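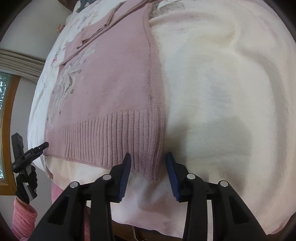

I drove 162 miles to fold laundry. That was my Sunday, and I'd do it again next month if they'd have me!

Mitside holds its open day in Pakthorpe every September, and this year the big draw was the Ninier, their hand-held gripper kit. You get two grippers, one for each hand, and you do ordinary chores with them so the recordings can be used to train a robot later. I've been thinking about getting a set for our makerspace, so I signed up for a 90-minute slot in the upstairs bedroom (they do the whole thing in a regular house, which I loved) and left home way too early with a thermos and half a bagel.

The job on the bed was a pink knit sweater on a flowery white duvet. Sounds easy, right? Knitwear is a mean choice. My T-shirt at the kitchen station went fine, but a sweater stretches when you pull it and the duvet gives when you push down, so you end up chasing the hem around with your fingertips. The ribbed part at the bottom is the best place to grab. It's thick enough to feel through the handle, and the blue pads close on it nicely if you come in low. Come in high and you get a pinch of duvet too. I did that a lot. 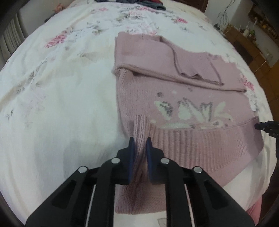
How the kit handles

Lighter than I was afraid of, heavier than I'd like by the end. The jaws move together and the squeeze is smooth, with no sticky spot halfway. My left hand did noticeably worse than my right, and the person at the next station said the same thing, so maybe leave time for practice before you record anything you want to keep.

My main gripe is bulk. With both grippers down at the same hem the black arms get in each other's way, and I bumped them together more than once. Folding a sleeve back across the body was OK. Getting that sleeve to lie flat without a wrinkle took me four tries, and I still wasn't proud of it.

The pads pop off for cleaning, and spares come in the box. I forgot to ask how long a pair lasts. Sorry!

Renting or buying

Mitside wants a $200 deposit on a loaner pair, refunded when the kit comes back. Purchase prices weren't on the sheet, and I was told to email. There's also a rival kit from Phùng that a couple of visitors had used and liked for small stuff like socks, but it wasn't there to try.

I put my name down for a loaner. Parking is on the street behind the house and fills up before ten, and the coffee is free but pretty weak, so bring your own.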